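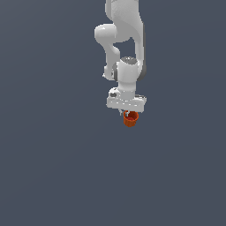
硬水の町でも紅茶はおいしくいれられるのか?

いれられる。茶葉を変えて、蒸らし時間を変えて、あとは表面の膜を気にしなければ。

ホーム 最近の記事 お茶 台所 引っ越し プロフィール

5月 火曜日 書いた人:ゆず

もう眠いのでざっと書く。あとで直すかも。たぶん直さない。

モミエ(Momier)に越してきて最初の朝、いつもの紅茶をいれたら別の飲みものが出てきた。黒っぽい。にごってる。香りがない。カップの表面にうっすら油みたいな膜。え、やかん洗ってなかったっけ、と思って洗って、もう一回。同じ。茶葉が引っ越しの荷物のなかで蒸れたのかと思って新しい袋をあけた。同じ。

三回目でやっと水だと気づいた。遅い。

前に住んでたところは水がやわらかくて、そういうことを考えたことがなかった。蛇口をひねって沸かして終わり。ところが大家のマッケイさん(Murdo Mackayさん、階下にいる)に「ここの水って硬いですか」と聞いたら、ものすごくうれしそうな顔をされた。待ってましたという感じで、自分のやかんの中を見せてくれた。底がまっしろ。岩。洞窟。「これがこの町だ」だそうです。本人はコーヒー派で、膜なんか見たこともないと言う。牛乳どばどば入れるからだと思う。

で、そこから二週間、家の紅茶をなんとかしようとした記録。ちゃんとした実験じゃない。朝起きて、いれて、飲んで、まずいとかましとか台所のメモに書いただけ。条件そろってないです。温度計は持ってない。

まず水を買った。ドレティス(Dretis)という谷の湧き水が坂の下の店に置いてあって、これが軟水に近いらしい。結果、うまい。びっくりするくらいうまい。色が赤い。すきとおってる。ああこれこれ、と思った。カップ持ったまま窓のところまで行って飲んだ。

ただ重い。坂の下の店から坂の上のうちまで、瓶で。三日でいやになった。腕がいたいし、お茶をいれるためにお茶のぶんの水を運ぶって何してるんだろうとなる。あとスープにも使いたくなるんですよ、いい水があると。米も炊きたくなる。炊いたらおいしかった。それで水がなくなる。また坂。だめだ。

次。浄水ポット。同僚のオルショヤ(Orsolya Vida)がGuvixというのを貸してくれた。棚で寝てたやつらしい。これは半分くらい解決した。膜はほとんど消える。色もましになる。でも味がなんか、平ら。説明できないけど平ら。湧き水のときの、口の奥のほうでふわっとなる感じがない。カートリッジが古いのかもしれない。聞いたら「いつ替えたか覚えてない」と言われた。それじゃ評価のしようがない。いちおう新しいのを買うか迷って、値段を見て、いったん保留。人のポットに投資するのも変だし。

あとポットが冷蔵庫に入らない。横にすると漏れる。やった。漏れた。野菜室が池。

沸かし直しもやった。一度しっかり沸かして、冷まして、上のほうだけそっと別の鍋に移して、もう一回沸かす。底に白いのが残るから上は少しやわらかくなるはず、という理屈をネットで読んだ。ましにはなる。ほんとになる。でも朝これをやる人はいない。夜のうちにやっておけばいいと書いてあったけど、夜のわたしは朝のわたしのために何もしない。

レモンも入れてみた。膜は消える。きれいに消える。ただしレモンティーになる。レモンティーが飲みたい日はこれでいいです。

それで、ここからが本題なんだけど長くなった。

お茶屋さんに行った。駅の裏の通り、ウィーラクーン(Weerakoon)という小さい店。前を通るたび気になってたけど、量り売りの店って入りにくくないですか。何グラムって言えばいいのかわからなくて。その日は雨だったので勢いで入った。傘立てがなくて入り口でもたもたした。

店主のチャトゥリカさん(Chathurika Selvanayagamさん)に、水が、膜が、黒くて、と片言で訴えたら、うんうんと聞いて、最初に「どのお葉っぱを使ってるの」と聞かれた。持ってきてないけど銘柄を言ったら、ああ、それは軟水の人のお茶だね、と。

軟水の人のお茶。そんな分類があるのか。

教わったことを忘れないうちに書いておく。まちがってたらわたしの聞きとりのせい。

香りで飲む繊細なやつ、春摘みとか、そういうのは硬い水だと香りが引っこむ。もったいないからやめておけ。
細かくて濃く出る葉のほうがこの町には向いてる。渋みが硬水でちょうど落ちる。
量はけちらない。
時間は長め。わたしは軟水のときの癖で2分で上げてたけど、それが短い。ここの水では出きってない。色だけ先に黒くなるから、もう出たと思ってしまう。色を信じるな、と言われた。
砂糖は好きにしろ。

色を信じるな、のところが一番効いた。ずっと色で見てた。黒いから濃いと思って早く上げて、だから香りも味もなくて黒いだけのお湯を飲んでたわけで。あほみたいだ。

あと、お店の水も同じ水道だった。これ大事。特別な水を使ってるんだろうと思って試飲させてもらったら、ふつうに蛇口からくんで沸かしてた。で、おいしい。ちょっとくやしい。膜もちょっと出てた。「出るよ」と言ってスプーンで混ぜておしまい。

勧められた葉を50グラム買った。番号で呼ばれてる棚で、買ったのは188番。名前もあるらしいけど長くて聞きとれず、袋にも188としか書いてない。もうそれでいい。うちでは188と呼んでる。番号の順に並んでるわけでもなくて、どういう番号なのかは聞きそびれた。

帰ってすぐいれた。蛇口の水。ポットあたためて、葉っぱ多めに入れて、ふたして、時計見て、がまん。がまんの時間が長い。手持ちぶさたで流しを磨いた。

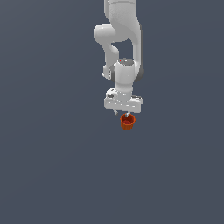

白とグレー。

飲んだ。うん。おいしい。湧き水のときのあの赤い透明なやつとは違う。別の方向。どっしりしてて、麦っぽくて、あったかい土みたいな。そして牛乳が合う。ものすごく合う。いままで紅茶に牛乳を入れる人をちょっと下に見てたところがあって(マッケイさんごめんなさい)、撤回します。この水でこの葉なら牛乳は入れたほうがいい。膜も見えなくなるし。見えなくなるだけだけど。

いい気になって友だちを呼んだ。シュエリエン(Xuelian Fu)とシルヴァン(Sylvain Pruvost)。飲みくらべ。188と、前から持ってた春摘みのと、それぞれ蛇口の水とドレティスの水で。カップが足りなくてジャムの瓶も出した。瓶は熱くて持てないことが判明。

シュエリエンは中国茶の人なので、そもそも蒸らし時間の話から噛みあわない。短く何回もいれればいいのに、と言う。それは道具が違うじゃんと言うと、じゃあ道具を持ってくるとなって、次の会が決まった。彼女はドレティスの水の春摘みが断然いいそうです。蛇口の春摘みは一口で置いた。正しい。

シルヴァンは生まれたときからこの水で育った人で、これがおもしろくて、湧き水でいれた188を「うすい、何か足りない」と言った。足りないのは石灰だと思う。でも本人にとってはそれが紅茶の味なんだよね。子どものころカップの内側についた茶色い輪っかを爪でこするのが好きだったとか。その話でしばらく盛りあがって、お茶が冷めた。冷めた188は渋い。これは書いておく。冷ますな。

わたしの順位は、ドレティスの春摘みが一番、蛇口の188牛乳入りが2番。ほかはどうでもいい。ドレティスの188は悪くないけど、わざわざ坂を下りて買った水でやることじゃない。

ということで今の運用。平日の朝は188と蛇口。休みの日の気が向いたときだけ瓶を一本買ってきて春摘み。これで腕もいたくないし、春摘みがちょっとしたごちそうになった。毎日飲んでたときより大事に飲んでる気がする。ポットはオルショヤに返した。洗って返したら、あらきれい、と言われた。いつから洗ってなかったの。

やかんの話も書こうと思ってたんだった。白いのがつく件。酢を水で薄めて沸かして置いておくと取れる。クエン酸のほうが臭くない。酢でやった日は家じゅうが酢で、洗濯ものまで酢だった。ちなみにマッケイさんは取らない派。取ると味が変わるといって譲らない。いや変わるとしたらよくなるほうでは、と思ったけど、家賃を払ってる相手なので黙ってた。うちのやかんはまだ薄く白いくらい。がんばって維持してる。つもり。

あ、あと急須で日本の緑茶。これは無理でした。湧き水ならいける。蛇口だと黄色くて寝ぼけた味。母が送ってくれた新茶をそれで一回分むだにしてしまって、かなり落ちこんだ。母には言ってない。読んでたらごめん。ほうじ茶はわりと平気。麦茶はぜんぜん平気。麦茶えらい。暑くなってきたら麦茶だけで生きていけるかもしれない。こっちで麦が買えるのか調べてないけど。炒ればいいのか。フライパンで? 煙すごそう。

コメントでもらってた質問、軟水器をつけたらどうですかというやつ。借家なので無理です。蛇口につける小さいのもあるらしいけど、うちの蛇口の口が変な形で、合うのがあるかどうか。知ってる人いたら教えてほしい。丸じゃなくてちょっとつぶれてる。

188がもう底のほうなので、明日また駅の裏に行く。今度は何グラムって最初から言える。番号の由来も聞いてくる。忘れなけらば。

お湯沸いた。寝る前だけど一杯だけ飲みます。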